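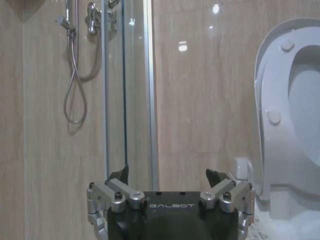
Can machines do the chores yet? The bathroom pages

The gallery is a plain record of household and shop-floor jobs that people have tried to hand over to robots. It is put together by Rhodri Pugh. Each job gets a picture where we have one, and a few lines on how the work went. Jobs without a picture are listed underneath in the same way.

1. Bathroom, Fosenitz flat

Galbot gripper, fingers open, with the toilet seat and lid up and the shower on the other side of the glass screen.

The job list for this room was to put the lid down, wipe the seat, hang the shower hose tidily and wipe the screen. Lowering the lid went well and took 8 seconds. Wiping the seat was slow but the result was fair. The hose was the hard part. A hose bends as soon as it is touched, and the loop moved away from the fingers more often than it was caught. We marked the screen as not done, as the top could not be reached.

Verdict: a person would finish the room first and do it better. The lid and seat could be left to a machine if you were not in a hurry.

2. Kitchen, same flat (no picture)

Loading mugs and plates into a rack was fine. Cutlery was poor, with knives and forks picked up in pairs. Wiping the worktop was good in the middle and bad in the corners.

Verdict: mugs and plates, yes. The rest, no.

3. Stockroom, Ornari (no picture)

Ornari sells hardware and keeps its small parts in open bins. On one Wednesday the machine was given 104 items to move from a trolley to the shelves. It dropped 3. The boxed goods gave no trouble, and the bagged screws accounted for all the drops.

Verdict: close to useful. The staff said they would have it back for boxes.

4. Laundry, Doucette guest house (no picture)

Towels were folded in half reliably and into quarters now and then. Fitted sheets were given up on before lunch. The building dates from 1920 and has a step at the laundry door, so everything had to be carried in by hand first.

Verdict: not yet.

Still to come

Kollow has offered its shop floor for a sweeping and shelf-facing trial in August. Results will go up on this page under number 5.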